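Most of the argument about policy learning is an argument about models. I think it should be about the replay tool. On Kastura we spent two months tuning a planner before Henok Mersha plotted finger opening against the wrist trajectory and found the streams 12 frames apart – a plain clock offset, present in every file.

A latched lid makes the point well. The latches sit on opposite ends, so both hands have to be tracked in one frame of reference, and a small timing error between them becomes a position error at the contact.

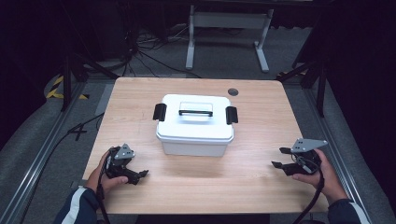
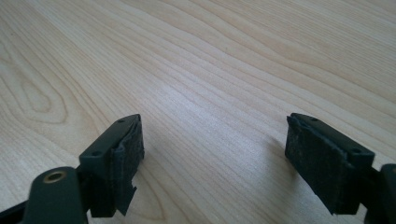 My position is that no episode should reach training until a script has checked clocks, calibration and dropped frames, and has failed loudly. Marina Antoniadis objects that strict checks throw away usable data. She's right that they cost something: ours rejects about 8 percent. I would still pay it. A controller can't correct for an offset it was trained to reproduce, and a larger model will only fit the error more closely.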